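Fovurbridge Community Help > Home, Workshop and Makerspace > Furniture and surfaces

Stainless steel tables on carpet: scratches, smudges and that awful glare

Posted by benchmouse
Wednesday, September 13, 2023

Hello all, long-time reader and very occasional poster. I've taken on the job of sorting out the shared workroom at Grandwood (the old offices past the Bolger Lane turning, if you're local) and I'd love some advice from anyone who lives with stainless steel tables.

We've got several of them, the catering sort, and they came to us second-hand. I was thrilled when they arrived. They're sturdy, they don't mind glue, and you can lean on one properly without it creaking at you. We use them for sorting and mending bits and bobs: plastic trays, brackets, parts of shelving units, the odd toolbox that needs emptying out and putting back together. All the floors are dark grey carpet, left over from when it was an office, and the landlord won't hear of us taking it up.

My troubles are these. First, the tops never look clean. I wipe them down in the evening, feel very pleased with myself, and come in next morning to smudges all over again. Second, they're getting scratched. Most of it is fine and I don't mind it, but plastic parts with ribs and little tabs get dragged across the metal and I'm sure it's making things worse. Third, the ceiling lights bounce straight off the tops into my eyes, and by mid-afternoon I've got a headache.
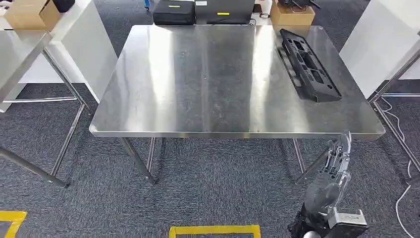
Is it all right to stand a steel table straight on carpet without anything under the legs?

It's fine for ordinary use, so long as the table stands level and the feet have their plastic or rubber caps on. Bare tube ends will press rings into the pile and can fray it over time, so fit caps or slip a furniture cup under each leg if yours are missing. Give the table a gentle push at each corner once it's in place and adjust the feet until the wobble goes.

That was the first thing I wondered about, and I've had it settled by the chap at the shop who sold me the caps, so I'm leaving it in for anyone else who's searching. It's the cleaning, the scratches and the glare I'm still stuck on!

I've tried washing-up liquid (streaky), a glass spray (better, but it stinks the room out) and a supermarket own-brand steel polish, which looked glorious for an hour and then picked up every fingerprint in the county. I have 60 pounds to spend on the lot, caps included, and they've already eaten into it. Replacing the tables isn't an option and to be fair I wouldn't want to.

One more thing, while I'm here. We keep boxes and hard cases at the back, on another surface behind the table I use most, and they creep forward as the week goes on. Does anybody have a system for this that survives contact with other people?

Thanks in advance, and sorry for the ramble.

greaselightning_77
Joined December 2016

Ooh, my subject! I spent years in a school kitchen and I've cleaned more of these than I've had hot dinners, so here goes.

The streaks are nearly always too much product. People squirt half a bottle on, wipe it about, and what you're looking at the next day is dried soap with fingerprints in it. Try this instead:

Brush the crumbs and specks off dry, with a soft hand brush. If you go in with a wet cloth first you're pushing grit round the metal, and that's where a lot of your fine scratches come from.

Put a small drop of washing-up liquid in a bowl of hot water. A drop, mind. Wring the cloth out until it's barely damp.

Wipe along the grain. Brushed steel has lines in it, and you'll find them if you crouch down and look across the top towards the light. Go the same way as the lines, all the way from one end to the other, never in circles.

Go over it again with a cloth that's had plain water only.

Dry it straight away with a microfibre or an old tea towel. This is the bit everyone skips and it's the bit that matters. Our water at Fovurbridge is hard as nails and if you let it dry on its own you get spots.

If there's still a greasy patch, a bit of white vinegar on a cloth will shift it, then rinse and dry again. Leave the polish in the cupboard. It's an oily film, that's how it gets the shine, and a film is just what fingers show up on. You'll need to wash off what you've already put on, and it might take two goes.

Please don't use wire wool or the green side of a sponge, and keep bleach well away from it. I had a girl leave a bleachy cloth on a prep table over a weekend and the mark never came out. You could see the shape of the cloth, folds and all.

Don't forget the front edge, by the way. If yours is the rolled sort, muck collects where the curve meets the flat and it goes sticky. An old toothbrush does it.

As for the scratches you've already got, I'd leave them be. A worktop is for working on. After a year or two they all blend together and the whole top goes a soft, even sort of grey, and I think it looks lovely. Trying to rub one out generally gives you a shiny patch that shows up far more than the scratch did.

Rerik_Road_Sue

get a mat

(Sorry, on my phone on the bus. A big rubber or felt mat sorts the scratching AND the glare. Mine's a cutting mat from the craft shop. Never looked back.)

paddock_and_plane
Joined 2019

I'll second Sue on the mat and add a bit more, as I've got the same sort of set-up in my garage, except with concrete under it.

You don't need to cover the whole table. I tried that and hated it. Bits crept under the mat, the corners curled, and I'd lost the nice hard surface for the jobs that want one. What works for me is a mat on one half, the half where I put parts down, with bare metal on the other. The plastic stuff goes on the mat and the gluing goes on the steel, where it peels straight off with a fingernail once it's set.

For size, mine is 1000 mm on the long side, cut from a roll of ribbed rubber. Get the thin stuff. Thick rubber smells for weeks and you'll have it in a carpeted room with nowhere for the pong to go. Felt is quieter and kinder to anything with a finish on it, but it holds on to every shaving and you can't wipe it. I'd say rubber for mending and felt for sorting, if you've got the money for both. An offcut of either should sit comfortably inside what you have left.

On lifting versus dragging: you're right that moulded parts will mark the top if they're pulled across it, though it's usually grit caught underneath that does the damage. The plastic on its own is softer than the steel. Brush first, as greaselightning says, and turn the part over and give that a flick too. Anything with a grid or ribs on it will carry a surprising amount of rubbish around in the gaps.

Now the glare. I had long tube lights running right over my bench and it was like working on a mirror. Three things you could try, cheapest first.

Turn the table. If you can swing it a quarter turn, or just shift it along so you aren't sitting opposite the reflection, you may find most of the problem's gone. Sit down where you normally work and get somebody to walk the table round while you watch the bright stripes move. It takes two of you and it costs nothing. Lift it though, don't shove it over the carpet, or you'll ruck the pile and wrench the legs.

Use a lamp. It sounds daft adding more light, but a little clip-on lamp low down at one side means you can switch off whichever ceiling light is doing the dazzling.

Fit diffusers. The frosted covers that clip over the fitting are decent, but measure before you buy. I ordered the wrong length, sent them back, ordered the wrong length again, and ended up with a pair that I had to trim with a junior hacksaw in the drive. If your lights belong to the landlord, ask first.

I've seen people recommend matt spray for the metal itself. I wouldn't. It chips, it'll come off on your cleaning cloth, and you'll be picking flakes out of things for evermore.

About the creeping boxes, I've a bit of a bee in my bonnet here. The back surface fills up because it's the easiest place to put something down when you're in a hurry, and then the next person has to put theirs in front. What cured it for me was strips of masking tape along the surface, each one marked with what lives there. Hard cases get a tape label on the front with the contents written large, and they go with the labels facing out so you don't have to open four to find the one you want. Cardboard boxes I keep to a minimum. An open-topped box is an invitation, and you'll find someone's lunch in it by Friday. If a thing has been sitting in cardboard for more than a month, it either gets a proper lidded crate or it goes home with whoever brought it.

Put the heaviest case nearest the end where you stand, too. I pulled a muscle reaching over the bench for a drill case and I was no use to anyone for a fortnight.

benchmouse

Thank you, all three of you! I did the dry brush and the barely damp cloth on one table last night, going with the grain, and the cloth came up grey, so I think the polish had a lot to answer for. It needed the vinegar as well. I'll do the others over the weekend.

I've ordered an offcut of the thin ribbed rubber, and I'm roping someone in to help me turn the big table before I spend anything on lights. The masking tape idea is going up tomorrow. I can already think of two people who will be very put out by it.

Sue, which craft shop? The one by the bridge only had the little A4 ones.

Rerik_Road_Sue

the one on the retail park, upstairs, right at the back past the wool. ask if you can't see them, they keep the big ones rolled up behind the till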